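Comics and Visual Storytelling, Week 4
Handout: Pacing the Page

Welcome back! Last week we drew faces until our hands ached, and this week we get to one of my favourite things in the whole course, which is time. A comic has no clock in it. The reader decides how fast to go, and yet a good page can make you dawdle or race, and you hardly notice it happening. I still find that thrilling.

Panels as beats

Think of each panel as a beat. Wide, quiet panels tend to slow us down, and a run of narrow ones hurries us along. Look again at the Wuvuso reader (the short story set on the ferry) and count how many beats pass before anyone speaks. Then read it aloud, leaving a pause for every silent panel. It feels far too long out loud and exactly right on paper!

The gap between panels is called the gutter, and your reader does a huge amount of work there. A hand reaches for a door handle, then we see an empty room. Who left? Were they angry? You drew none of that, and they read it anyway.

The page turn

The bottom right corner of a right-hand page is precious. Whatever you put there, the reader has to turn over to find out what comes next, so save it for a question, a noise, a look off to one side. The Mitero anthology has a lovely one on page 16: a kettle starts to whistle, and over the page the kitchen is full of strangers.

If you are making a web comic the turn becomes a scroll, and you can stretch a drop or a fall as long as you like. Try both if you have time, they teach you different things.

Common snags

Too many words in the first panel. Every panel the same size with no reason behind it. Big moments squeezed into a corner when the page ran out (we have all done it, me included). Rough out the whole page in thumbnails first, no bigger than a playing card, and most of these sort themselves out.

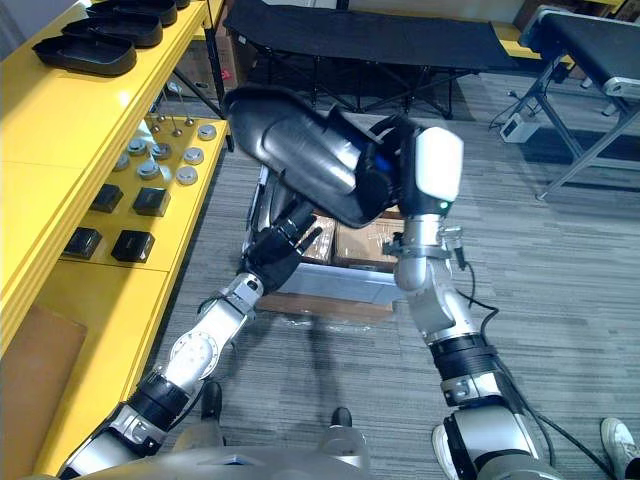 For next week

Draw one page, four panels, no words at all. Something has to change between the first panel and the last, even if it is only the weather. Pencil is fine. Bring your thumbnails too, as I would love to see the versions you threw away.

Reading: the Figueroa chapter on silence, plus any two strips from the Wastomus collection. Both are on the short loan shelf.

We meet in Room 229, usual time. Bring an eraser!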